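Is the Warside hand gripper kit worth it for teaching towel folding? 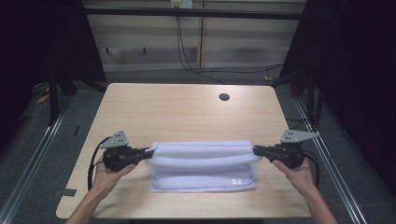
Page last changed: Monday, 16:40 (tags edited, one answer merged)

Asked by gaberbench

I help run the workshop at a small laundry services firm in Zultthorpe. We have one robot arm pair, bought second-hand, which does nothing useful at the moment. The sales rep for Warside wants us to take their hand gripper kit. You hold one gripper in each hand, do the job yourself, and the recordings are meant to be used to train the arms to do it. The kit is 2,008 pounds before VAT, plus a yearly fee for the Firkari software, and the fee isn't on their website. I had to ask twice.

The picture is towel folding with a pair of hand-held grippers, the sort of work we'd want it for. A towel being lifted on a plain table.

What I'd like to know from people who have used it:

1. The brochure says you can have "a working fold" from 1,000 recordings. Is that believable with towels that aren't all the same? Ours vary a lot in thickness.

2. Do your wrists put up with it? I tried the demo pair for 5 minutes and my right hand was already complaining.

3. Are the cables as much of a nuisance as they look?

4. Has anyone got money back from them?

I'm not against the idea. I just can't find a review that wasn't written by somebody selling it.

3 comments

tidewrack: Which arms have you got? The kit fingers need to match the fingers on the arms or you're wasting your time.

gaberbench: They're Gaber arms, the older type. Rep says "fully compatible". He said the same about the trolley, and that didn't fit through our door.

tidewrack: Get that in writing then.

Answer 1 (accepted)

Souad Zerouali

We had the kit on a paid trial over the winter and sent it back, so take this as coming from someone who didn't buy. I'll go through your list.

The 1,000 figure. We made that many recordings with one kind of hand towel, all from the same supplier, always starting flat on the same table. The arms then folded that towel, on that table, well enough that you'd be pleased for an afternoon. Then we put a thicker bath towel down and they pinched one layer and left the other behind. More recordings helped a bit. I would read the brochure number as "per kind of towel" and ask the rep to say otherwise in an email. Ours wouldn't.

Picking up a thick rolled edge is the bit to test. It's easy enough for you, holding both ends and feeling when you've got hold of everything. The recording doesn't carry that feeling across, at least not with this kit. If they offer you a demo, bring your own towels. The ones they brought in December were thin and had clearly been folded so many times they more or less knew the way.

Wrists. Twenty minutes on, then swap people. We started with hour-long turns and gave that up by the second day. Smaller hands have a worse time, and there is no smaller size.

Cables. Yes, a nuisance. They drag when you reach across the table and you start folding in an odd way to avoid them, which the arms will then copy. We ended up clipping them to our sleeves. Warside sell a cable tidy for this, which I thought was cheeky.

Money back. We got the hire fee back less "cleaning". It took 12 emails.

Something you didn't ask: find out who owns the recordings if you stop paying for Firkari. We could still open ours, but only to look at them. Getting them out in a form anything else could read was an extra charge, and we didn't pay it. If I were starting again I'd settle that before talking about grippers at all.

Would I tell you to buy it? For one product that never changes, perhaps. For a mixed laundry, no, not at that price. Try to hire it for a month first - they do hire it, it just isn't on the price list.

2 comments

gaberbench: Very useful, thank you. The recordings thing hadn't crossed my mind. Have asked him. He's "checking with the team".

Souad Zerouali: He'll be checking for a while.

Answer 2

pressroom_lee

Bit harsh above I think. We've had ours since last summer and it's fine. The grippers are solid, no breakages, and support pick up the phone. We only do flannels though, and we had a lad on it full time for the first few weeks. The wrist thing goes away once you stop squeezing so hard.

Agree the software fee is steep.

1 comment

tidewrack: Flannels are a square of cloth. And a full-time wage for a few weeks ought to be added to the price, surely?

Answer 3

dunmow77

why not just get a folding machine, they have been around for years and you dont have to teach them anything

2 comments

gaberbench: We have one. It takes sheets. It chews small towels, hence the question.

dunmow77: fair enough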